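Utilizamos cookies propias y de terceros para mejorar la experiencia de navegación. Aceptar / Configurar

Hilo - Tiempo de lectura: 5 min

Esta mañana he estado en la jornada de puertas abiertas del laboratorio de robótica de Ridis. Dejo aquí mis notas en un hilo, por si a alguien que trabaje en almacén o en montaje le sirven. Voy por orden de visita.

Para situarnos: llevo mantenimiento en una planta de embalaje y fui con dos compañeros, Wilson Cuadros y Dayana Taipe. Nos apuntamos en marzo y nos dieron turno a las 10:30. Grupo de siete personas. Entrada gratis, hay que llevar documento de identidad y calzado cerrado.

Nos recibió Lucero Flores, coordinadora de la parte de manipulación. Charla de quince minutos con diapositivas y luego directos al laboratorio. Se agradece. En otras visitas he tenido una hora de vídeo corporativo antes de ver un solo brazo moverse.

Lo primero que explicó: lo que hacen ahí es enseñar tareas de mesa a brazos robóticos por demostración. Una persona maneja los brazos a distancia, se graba lo que hace y con muchas grabaciones se entrena el control. Coger una pieza, meterla en una cesta, sacarla, cambiarla de sitio. Cosas así de sencillas.

Sencillas para nosotros, claro. La tarea que más han repetido este trimestre es guardar un bloque en una cesta de plástico. Llevan 414 demostraciones de esa tarea y el objetivo es llegar a 3000 contando todas las variantes: cesta girada, bloque más lejos, otra luz, otro operador.

Pregunté por qué tantas. Respuesta de Lucero: con pocas, el robot aprende el sitio exacto donde estaba el bloque y falla en cuanto lo mueves un palmo. Lo de mover las cosas entre una repetición y la siguiente está en el protocolo y lo apuntan en una hoja.

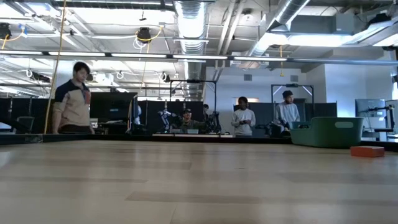

El manejo a distancia es más físico de lo que pensaba. El operador pasa buena parte del turno con los brazos por delante del cuerpo. Hafþór Toft, que lleva la formación de operadores, nos contó que hacen tandas cortas con descanso obligatorio. Antes no lo hacían y la calidad de las grabaciones bajaba mucho a última hora.

Según él, un operador nuevo tarda varios días en dar grabaciones aprovechables. El fallo típico es corregir demasiado: te acercas a la pieza, dudas, retrocedes, vuelves. Todo eso queda grabado y el robot aprende también a dudar. Prefieren un movimiento lento y seguido a uno rápido con tirones.

Dayana preguntó qué pasa con las grabaciones malas. No las borran. Las marcan y las guardan aparte, porque les sirven para probar el sistema que detecta fallos. Ese sistema se llama Galtar y es desarrollo de la casa. Nos enseñaron la pantalla de revisión, bastante espartana: vídeo, barra de tiempo y cuatro botones.

Después, demostración en autónomo. Misma tarea, sin operador. De las que vimos, la mayoría salieron bien. En una el brazo rozó el borde de la cesta y la desplazó. En otra cerró la pinza antes de tiempo y se quedó esperando. Lucero no paró la demostración ni cambió de tema, lo dejó seguir y explicó el fallo.

Dato que dieron sin que hiciera falta insistir: en las pruebas internas con la cesta en posiciones nuevas están en el 80 % de aciertos. Para un laboratorio está bien. Para una línea como la nuestra no llega, y lo dijeron ellos mismos.

Wilson preguntó por la velocidad. Van muy por debajo de una persona. De momento no es lo que están midiendo. Primero quieren que la tarea salga, después la acelerarán. Yo habría querido ver una cifra de ciclo, aunque fuera mala, pero no la dieron.

Seguridad. Durante la demostración nos tuvieron detrás de una línea marcada y con una persona pendiente de la parada de emergencia. Pregunté si los brazos tienen limitación de fuerza y me dijeron que sí, configurada por puesto. No entraron en más detalle por falta de tiempo.

Cableado: me fijé por deformación profesional. Mucho cable bajando del techo, como en cualquier laboratorio que cambia de distribución cada poco. Según Lucero, lo reordenan cada vez que mueven un puesto. En planta me darían un parte por la mitad de eso, pero aquí tiene su lógica.

Última parte, ronda con empresas. Estaba Sheyla Cusi, de Greron, que hace integración para almacenes. Su equipo va a probar una de estas celdas en la nave de Londoño, con piezas sueltas que ahora se clasifican a mano. Empiezan con un solo puesto y un turno.

Le pregunté qué le había costado más en la preparación. No fue el robot. Fue conseguir que las cestas lleguen siempre del mismo modelo. Tienen varios proveedores y cada una trae el asa en un sitio distinto. En nuestra planta pasa igual, así que me lo apunto.

Lo que me llevo para el trabajo: revisar qué tareas nuestras son de verdad repetitivas y cuáles solo lo parecen. Wilson tiene una lista empezada. El puesto de reposición de separadores podría encajar. El de retractilado - por lo que vimos hoy - ni de lejos.

Pegas de la visita: se oía mal desde atrás cuando hablaban junto a los equipos, y el turno de preguntas se quedó corto. Terminamos a las 12:15 y nos fuimos con varias sin hacer. Lucero dejó un correo y ya le he escrito lo del tiempo de ciclo. Si contesta, lo añado aquí.

Para quien pregunta por privado: sí, habrá más turnos y se piden por el formulario de su web. Grupos pequeños. Si vais, pedid ver la pantalla de revisión, que no entra en el recorrido si no la pides.

Suscríbete al boletín para recibir los próximos hilos en tu correo.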